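Laundry bench notes, colorfastness and basin soak
13 May 2020

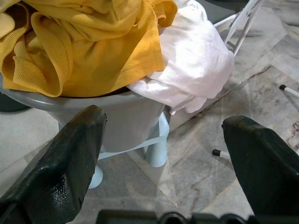

Carrying on from the November entry. The question is still whether the yellow knit can go through the same soak as the whites without marking them, and whether the round basin is the right vessel for it. Last time the dose was worked out from the basin's nominal volume and not from the water poured in, so those results are set aside.

Setup. Basin on the low stand, not on the floor. Draining by tilting is easier from that height and the rim is in reach without kneeling. The stand is stable on the flat part of the tiles but rocks near the drain, where the floor falls away. Keep it clear of the drain.

Load. Dry weight of the yellow piece and the white piece together, 645 g on the Tunden scale. Weighed twice, same reading. The knit takes up much more water than the white cloth and holds it in the ribbing, so the ribbed parts are what to check at the end of a rinse. If they still feel slick, rinse again.

Detergent. Trilon liquid, 2 ml per liter. The Bartoš powder was left out this round. It does not dissolve fully in cool water and left grains in the folds in November. Could be predissolved in a jug, but that adds a step and the liquid is already on the shelf.

Soak. 47 minutes. Planned 45, the overrun was the phone. Pieces soaked one after the other in fresh water, yellow first, then white, then a short combined rinse. Yellow water had a slight tint when held in a clear glass against white paper. White water had none. Combined rinse was clear to the eye.

Spin. Short cycle at 700 rpm. Enough for the white. The knit came out heavier than I would like, but a faster spin stretched the collar on an earlier piece and I don't want to repeat that.

Blot test. White cotton swatch pressed on the damp knit under a flat weight. Faint yellow on the swatch, weaker than in November, stronger at the seam than on the body. The white cloth itself shows no transfer in daylight. Not checked under the lamp yet.

Notes on handling

Don't leave the two pieces heaped together damp. Contact time is the variable we control least. Separate them as soon as they leave the drum, even if the rack isn't ready.

Cloth hanging over the rim wicks water down the outside of the basin and onto the stand. Fold it in or move it.

Creases in the white set quickly when it is bunched. Shake out before hanging — pulling at the hem afterward does not do the same job.

The Zudside rack sags in the middle under a wet knit. Dry yellow flat on the mesh.

To do

Repeat with the same dose and no combined rinse. Swatch at the seam only.
Mark a fill line inside the basin with the wax pencil.
Look at the white under the lamp.
Reorder swatch cotton, same weave as before if they still have it.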